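Pundport Community Help > Workshop & Hobby > Robots and automation

Teaching by hand-held gripper: my demos all start differently and the arm gets confused

Posted by Vasiliki Chatzigeorgiou, 9/4/19
1,539 views

Hello everybody, and thank you in advance for reading, because I know I go on a bit.

I have been trying since March to teach a small arm to pick up felt pieces and put them in a tray. The arm is a Rovano, the older one with the gray base, and it sits on the end of my sewing table. I sew and sell little felt animals, and the dullest part of the whole business is sorting the cut pieces, so that is the job I would love to hand over. I am a seamstress by trade and I came to all this from the wrong end, so please use small words where you can.

I started out with remote control. You sit with the little controller, you drive the arm over to the felt, you close the fingers, you lift, you drive to the tray, you let go. It works, but my goodness, it is slow, and my lifts look like somebody carrying soup across a moving train. After an evening of it I had 10 good recordings and a stiff neck.

So my nephew talked me into a hand-held gripper, the kind you squeeze yourself, with a camera looking down at the fingers. You just pick the thing up as you would with tongs, and the recording is supposed to teach the arm. I love it. I can do in a few minutes what took me a whole evening before, and it feels much more like showing an apprentice how a thing is done.

My trouble is that the arm, once it has learned from these, hovers. It goes out over the table, gets near the felt, and then wobbles in place as if it has forgotten what it came in for. Every so often it closes on thin air a good two inches above the piece. With the remote control recordings it was clumsy but it did at least go down and grab.

What I have tried so far:

More recordings. It hovers with more confidence.
Brighter felt (I went from cream to orange, which helped a little, I think).
Slowing down my hand. This may have made it worse.
Cleaning the camera.

I don't do anything special at the beginning or the end of a recording. I press the button, do the job, and press the button again when I remember. Sometimes I begin with the gripper already near the felt and sometimes I am still reaching for my tea. Should I go back to the remote control? Or is there some trick to showing by hand that I haven't picked up? I would be so grateful for any advice, and I am happy to try anything that doesn't involve buying another arm.

oldmilletroad
Joined in March
3 posts

had this. turn the speed down in the Rovano settings, mine was shaking at full speed and it stopped when I set it lower. also check the table isn't wobbling, sewing tables are bad for that

Piria_Pete
Regular helper

Hello Vasiliki, and welcome. Don't go back to the remote control yet! You've got the better tool for this job, and I think what you're running into is mostly a matter of habit. I spent most of a winter teaching an arm to sort seed packets for our garden club, and I made every one of these mistakes, some of them twice.

With respect to the poster above, I don't think it's the speed. If your remote control recordings gave you an arm that goes down and grabs, then the table and the motors are probably fine. By all means give the table a nudge and see, it costs nothing.

What caught my eye was the bit about the tea. When you press the button at a different point each time, the arm learns from a whole muddle of beginnings. In one recording the first thing that happens is a reach. In the next one, the first thing that happens is nothing at all, while you put your cup down. Now, those pauses matter more than you would expect. If several of your recordings have the gripper hanging still above the table for a few seconds, then hanging still is one of the things you have taught it. It's doing as it was told, poor thing. And the slow hand makes this worse, as you suspected, because there is more and more of your recording in which hardly anything is moving.

So here is how I would go about it, and I would start a fresh batch and keep the old ones in a separate folder until you know whether you need them.

Pick one starting pose and stick to it. Mine is gripper pointing straight down, fingers open as wide as they go, held about a hand's height over the same corner of the table. I put a bit of masking tape down at that corner so I could find it again the next day. Get into the pose first, then press the button, then go straight away. No tea until the end!

Open the fingers fully every single time. I used to start with them half closed because it was easier on my thumb, and the arm ended up arriving at the packet half closed as well, knocking it along the table like a hockey puck.

Keep the table plain. Mine had a checked oilcloth on it for years, and I was very fond of it, but I swapped it for a sheet of plain white board and things improved a good deal. You want the felt, the tray and the fingers to be the interesting things in view. Keep pins, thread ends and chalk out of the way, too, unless those will be lying there when the arm is working for real. 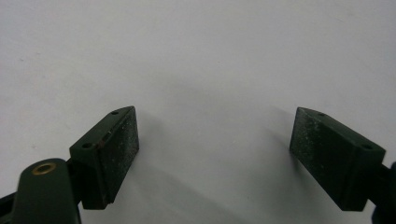 Then move at the pace you would use if you were doing the job for money. A bit of smoothness is nice, but you don't need to creep. Go to the felt, come down over it, and close the fingers only when they are on either side of the piece and low enough to touch the table. I suspect some of your closing on thin air comes from squeezing on the way down, which is a very natural thing to do with tongs. Your hand knows the felt is coming, so it starts early. Mine did just the same. Try counting a quick "down, squeeze" to yourself so they stay two separate things.

When you have let go over the tray, lift clear and stop the recording at once. If you forget and the gripper sits there for a while, I would throw that one out and do it again. It takes you so little time with the hand-held one that there's no sense in being sentimental.

Put the felt somewhere different each time, though. This is where people get mixed up, and I certainly did. The start of the recording should be the same, but the piece you are picking up should be moved all over the part of the table you want the arm to work in, and turned every which way. If you always put it in the same handy place, the arm will learn the place and hardly bother with the felt. I divided my board into 8 patches in my head and worked my way through them, then went back and did the awkward corners again.

One more thing on the fingers. Do the ones on your hand-held gripper match the ones on the arm? They ought to be the same shape and the same length, and the camera ought to be sitting in the same spot over them on both. Mine were a different length to begin with, and I lost a whole weekend to it. If your arm's fingers are shorter than the ones you hold, then it will stop short of the table every time and think it has done very well. Two inches sounds like a lot for that, but it could easily be part of it, so please measure both before you do anything else.

As for felt in particular, I haven't tried it, and thin floppy things are hard. If the piece lies dead flat, the fingers may slide over it even when everything else is right. You could fold a piece once to begin with, so there is something to get hold of, and move on to the flat ones when the arm has the general idea. Some people keep the remote control handy for this stage — they let the arm run by itself, take over when it goes wrong, and save the part where they put it right. A few of those saved corrections, added to your batch, can do a lot of good. So your evening with the stiff neck won't be wasted, and those first recordings are worth hanging on to as well.

Do let us know how you get on. I'd love to hear about the little animals, too.

Vasiliki Chatzigeorgiou

Oh Pete, thank you, what a lovely long reply. I went straight down and measured, and the fingers on the arm are shorter than mine! I had never once thought to hold them side by side. My nephew says he can make me a matching pair, and meanwhile I have put tape on the corner of the table and cleared away the pins.

I did also check the table, oldmilletroad, and it does wobble, so there is a folded bit of card under one leg now. I'll do the new batch with folded felt once the fingers are on. How many would you do before you tried the arm with them again?

Piria_Pete
Regular helper

Ha, well, that's a good find! I would do a couple for every patch of the table and then have a look, before you wear yourself out. If it's going down properly you can carry on from there, and if it isn't, you've only lost an hour. Start with the one color of felt.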